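**Tivari Peg & Gear Board, white, with blue parts**
Sold by the Grarkton workshop, Usville. Page last fussed over 25 Jun 2023.

It's a board. You put things in it, you take them out, and then you put them back. People have been paying us for this for longer than seems reasonable, and we've stopped asking why.

The Tivari started as a favor for a training room that wanted a fitting task harder than a toddler's shape sorter and easier than a gearbox. The first one was cut from shelf stock and had a warp you could roll a marble down. The current board lies flat. The plates on it are white, the loose parts are blue, and the outlines are black, which took three meetings to settle.

### What you get

- One white board, rectangular
- White fixture plates
- Blue gear with its short shaft
- Blue cylinders and pegs
- Printed layout card (you will lose it; the spare is taped inside the lid)
- Drawstring bag for the small stuff

The full kit comes to 94 pieces, counting every fastener in the bag. Most people use a fraction of them at a time and keep the rest in the drawer with the takeout menus.
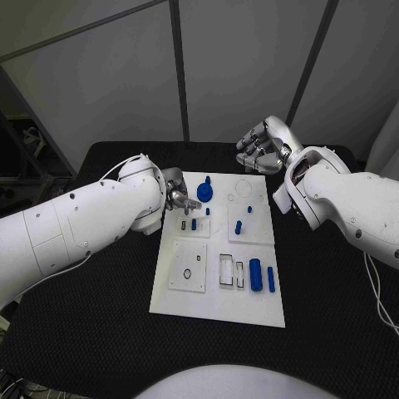 **Can I run it without fixing the board to the table?**

A grippy mat or a heavy cloth is enough for ordinary use. If your people lean on things, buy the clamp set, which fits tabletops up to 70 mm thick.

### Fit

Parts come in two fits. The standard fit drops in if you're lined up and sulks if you aren't. The close fit is for customers who wrote to complain that the standard fit was too kind. Anouk Van Rooij, who cuts the plates, considers the close fit the only real one and will tell you so on the phone.

Please don't sand the pegs. We can tell. A sanded peg isn't covered by the warranty, and neither is a peg that has been "just touched up a little" with a nail file.

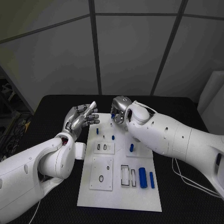
The close-fit set costs more and takes longer, mainly in the checking. Every cylinder gets tried in its own hole before it goes in the bag, and the ones that bind go in a coffee can under the bench. The can is nearly full. We have no plans for it, though offers are welcome.

### Setting up a task

You can use any layout you like. The card suggests 7, running from "one peg, no hurry" to one called Javier, which has ended at least one lunch break in bad feeling. Start with the plates pushed to one side and the loose parts at the far end, then work back toward yourself. Time it if you want. We'd suggest doing the first couple of runs without a clock, especially if you have an audience.

Tip for instructors: hand over the card face down. Half the room will start without turning it over, and then you know who's in the room. 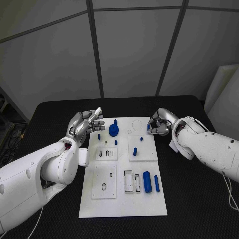 Plates are sold one at a time as well as in the kit, so you can build up a board as your patience allows. The most-ordered single is the small rectangular one with two narrow slots side by side, and the least-ordered is whatever we made the most of. The circle outlines, a larger one and a smaller one, belong to the board itself and don't have to be ordered. People do try.

### Care

Wipe with a damp cloth. No solvents, no dishwasher. The black lines will survive coffee but they don't enjoy permanent marker.

### Ordering

Boards ship in 5 working days. Close-fit sets take longer. The workshop shuts for the first half of July, and orders placed then will sit in a pile until we're back. Replacement pegs are sold singly, and there's no need to explain where the old one went.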